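We use cookies to make this site work better for you. By continuing to browse you accept our use of cookies. OK

Print this page | E-mail to a friend

Keeping Pasta (and the Rest of the Dry Goods) in Some Kind of Order

I have a confession, and it's that until last September I owned five half-used packages of spaghetti and kept buying more. I'd stand in the store with no idea what was at home, think "well, you can always use spaghetti," and come back with another one. My friend Concetta Marino opened my cupboard one afternoon looking for a tea bag and a package of linguine slid out and hit her on the foot. She was very nice about it. I emptied the whole cupboard that same evening, and what follows is what I've been doing since, plus a bunch of little things I've picked up from readers.

Start by taking everything out

Yes, everything! I know it's a pain. Put it on the kitchen table or the floor or your bed if that's the biggest flat thing you own. I used the table and then the two chairs next to it. While the shelf is bare, give it a wipe with warm water and a drop of dish soap, and let it dry all the way before anything goes back. I leave the doors open and go watch something for an hour. Run the vacuum nozzle along the back corners and into the little holes where the shelf pins go (this is where crumbs and flour dust hide, and where pantry moths like to set up house if you get them).

Then sort by shape and not by brand. Long with long, short with short, tiny soup pasta with tiny soup pasta. When I sorted by brand I could never find a thing. You cook a shape, you don't cook a label, at least I don't.

Long pasta is its own problem

Short pasta behaves. You can pour it in a jar and forget about it. Spaghetti, linguine, bucatini and all that crowd are too long for most jars and too slippery for a stack, and a plastic bag of spaghetti laid on top of another plastic bag of spaghetti will wander off the minute you close the door.

I've tried three ways of keeping it.

Tall jars. Pretty, and you can see what you've got. You need a jar that's at least an inch taller than the pasta, and I'd carry one of your packages into the store with you when you go shopping for it. I bought a very handsome glass one from Garnine without measuring and the lid sat on top of the spaghetti like a little hat. It holds wooden spoons now. If you do go with jars, tape a scrap of paper to the bottom with the cooking time and the best-by date copied off the package, or you'll be guessing forever.

Standing up in a bin. This works if your shelf is tall enough, and mine isn't.

Lying flat in a shallow drawer or a low tray. This is the one I've stuck with. Everything lies the same direction, labels up, and I can read the whole lot at a glance when I'm writing the shopping list. My tray is an old Kurkus one, 14 inches deep, and regular spaghetti goes in with room to get your fingers around the end. If your tray has slick sides, a strip of that rubbery shelf liner on the bottom keeps the bags from skating around.

Boxes or bags?

People have strong feelings about this and I get mail! I like a box for stacking and a clear bag for seeing, so I keep both and don't fuss. Boxes go toward the back or on the bottom, since they hold their shape, and bags go in front where a bit of squashing won't bother anything but the wrapper. The one thing I'm strict about is that an opened package never goes back in open. I used to twist the end of the bag and tuck it under, and every single time it untucked itself and there'd be spaghetti all over the shelf like pick-up sticks.

What works for me on an opened bag:

Snip it straight across, close to the crimped end. Don't pull it apart at the seam. I pulled one apart in a hurry once and it split clear down the side, and I was finding noodles under the stove for a week.

Fold the empty part over twice and put a clothespin on it. The wooden kind with a spring. I've bought fancy bag clips (Lü makes some good-looking ones) and they're fine, but clothespins are cheap and you can write on them. I write the month I opened the package in pencil.

For a box with one of those push-in tabs, forget the tab. Put a rubber band around the end, the wide kind that comes on broccoli.
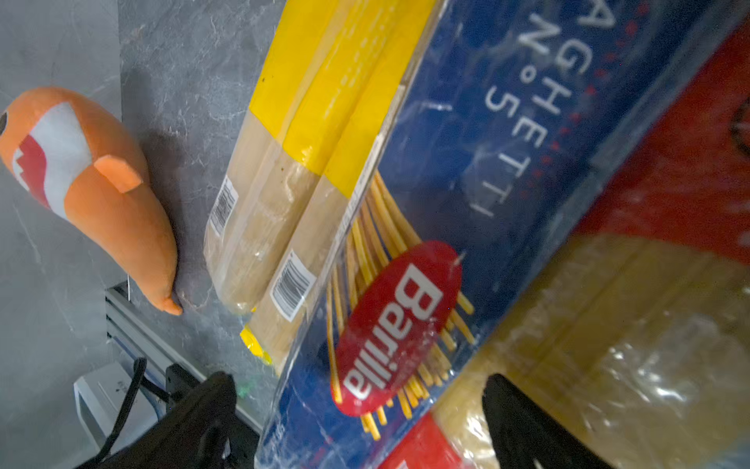 And keep the opened one on top, always. If it's underneath you'll open another, I promise you will. Nayara Meireles wrote to me that she ties a bit of red yarn around whichever package is open and that her kids now know not to touch any pasta without yarn on it, which I thought was so smart that I went straight to my knitting bag. It's been a big help with my husband, who likes to open things.

How long does it keep?

Plain dried pasta is about the most patient food there is. If it's been somewhere cool and dry and still looks and smells like it should, I'm not too bothered when the best-by date has slipped past a little. Egg noodles I use sooner, and whole wheat too, as it can pick up a stale smell. Anything with webbing, little specks that move, or pinholes in the wrapper goes straight outside to the trash, and then you get to empty the cupboard again. Sorry.

Don't keep it over the stove. I know that's where the handy cupboard is! Mine too. But steam gets up in there every time you boil something, and it's hard on paper labels and boxes, and it can't be good for what's inside them. I put my baking sheets up there and moved the dry goods across the room.

New ones go underneath

When I come home with groceries I take 2 minutes and lift the old packages out, put the new ones in, and put the old ones back on top. That's the entire system. I had a chart on the door for a while and filled it in for maybe nine days.

I also gave myself a limit, and the limit is the tray. If the tray's full, no more pasta, I don't care what's on sale. (I broke this in the spring over some very good bucatini and had to keep it in the linen closet. It was fine. The pillowcases were fine.)

Using up the ends

Everybody has them, that last skinny handful in four different bags. I save mine in one jar and when the jar's full I wrap the whole lot in a clean dish towel, hold both ends and pull it back and forth over the edge of the counter until it's all in short pieces. Goes in bean soup, goes in chicken broth, nobody's ever complained. Just don't mix very thick with very thin or you'll have some of it mush and some of it crunchy. If you have to, start the thick ones first and give them a few minutes' lead.

For measuring, a bunch about as big around as a quarter does one person at my table. My son would tell you it's a half dollar.

A few odds and ends

A dry bay leaf in the cupboard to keep the bugs away: my grandmother swore by it, I do it, I can't say I've ever proved anything. It smells nice.

Rice and lentils I keep in jars with screw lids, filled through a funnel I made from a cut-off soda bottle. Wash and dry the bottle well first or the rice sticks to the sides and you'll be poking at it with a chopstick.

If you're labeling jars, masking tape and a marker beat every sticker I ever bought. The Suduven labels looked lovely but left a gummy patch on the glass that I had to get off with cooking oil and a lot of rubbing. Masking tape peels right off if you don't leave it on for years.

Whole job, start to finish, took me around 60 minutes not counting the drying, and I've only had to do it over once, after the husband and the flour. Next time I want to get into the spice drawer, so if you've got a good way of keeping those little jars from rolling, send it along and I'll try it.

Print this page | E-mail to a friend

Sign up for our newsletter and get new kitchen tips in your inbox every month.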